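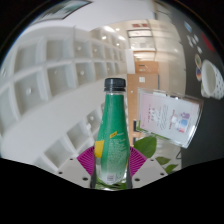
The Tsao gripper on a green bottle, magenta pads either side.

Several of you wrote in after my July dishwasher post wanting to know whether the Tsao kit is worth having in a normal house, with normal clutter and normal people walking through it. I've had mine long enough now to have opinions, and also long enough to have a page of little tricks that aren't in the booklet, so you're getting both in one go.

Quick catch-up for anybody new. The kit is the hand-held gripper with the camera on top, plus access to the Planel software for a year. You do a chore with the gripper in your hand, it records, you send the recordings up, and what comes back is a routine you can run on the countertop arm. The arm is sold separately (of course it is). I paid 632 dollars for the hand-held part and borrowed the arm from Maricruz Varela, who bought hers before me and has been a saint about it.

Bottles first, because that's what most of the questions were about.

Grab a bottle low, on the body. My instinct was to go for the neck, the way I would with my own hand, and the neck is terrible. It's narrow, it tapers, and the pads want something with a bit of width to press on. Down on the body the ribs have something to bend around and the bottle stays up straight. Leave the cap sticking up clear of everything too — if you want to do a pouring or opening routine later, you'll need to get at it.

Close slowly on thin plastic! I can't say this enough. The trigger on mine is keen, and for the first few evenings I was making that awful crunching noise every time I picked up a water bottle. Squeeze until the pads touch, wait a beat, then squeeze a little more and lift. The waiting also shows up nicely in the recording, and the arm copies it. It copies everything, including the time I scratched my nose halfway through.

Wipe condensation off anything that's been in the fridge. A dish towel over the shoulder works fine. Wet labels slide, and paper labels are the worst of the lot, they go soft and then you've got label on your pads. If that happens, warm water and a drop of dish soap with an old toothbrush run along the ribs gets it out. Don't scrub across them, you just push the gunk deeper. Dry them standing up.

While we're on cleaning: flour. If you bake, put the gripper somewhere else while you bake. I'm still finding it in the screw holes on the finger plates. A wooden toothpick gets most of it and a puff of air gets the rest.

Lighting matters more than I expected. Shiny labels and clear plastic throw a lot of glare, and I was getting a steady trickle of "please redo" notes from the software until I turned off the light over the sink and left the others on. Late morning is the best time in my kitchen. Yours will be different, so try the same short chore at a couple of times of day and see which ones get accepted.

Now, shelves. Cubby-type shelves are good practice because there's a clear place for each thing, but go in straight. If you come in at an angle, the outside pad catches on the divider and you end up knocking over whatever lives next door. I moved the tall stuff to the ends of the row and haven't had a spill from it since. Same deal with houseplants, by the way. Keep leaves out of the path or you'll be pinching them along with the bottle. My pothos has a scar.

Do the whole thing in one go, start to finish, and keep it short. I sent in 136 recordings for "put the bottles away" and the ones that got bounced were nearly all the long rambling ones where I stopped to answer the phone. Noel Gatchalian at Novstead (they handle the US support) told me to aim for one object per recording, and my rejects dropped right off after that. I wish it had been on page one of the booklet.

Your wrist will complain. The thing doesn't feel heavy in the store, but after 20 minutes it does. I rest my elbow on the counter for anything at counter height and swap hands for the rest. Left-handed recordings are fine, they go through the same as the others.

What I don't love: the charging cable is too short to reach from my outlet to anywhere I'd want to put the thing down. The app logs you out if you look at it funny. And replacement pads only come in packs of 2 sets, which is one more set than I have needed so far. Yuk-lan Kong asked in the comments if the cheaper Puketero pads fit. They do go on, but they're stiffer, and I went back to the originals for thin plastic. I kept the Puketeros for jars, where stiff is good.

So would I buy it again? For the bottles and the jars and clearing the lunch things, yes, I think I would. For silverware, no. Forks are a misery, you spend your whole life chasing them around the counter, and the arm isn't any better at it than I am.

Next up is pot lids, which are going badly. If you've got a way of picking up a flat lid with no knob, leave it in the comments and I'll try it this weekend. Chia-jung Liu's rubber band idea is already on the list.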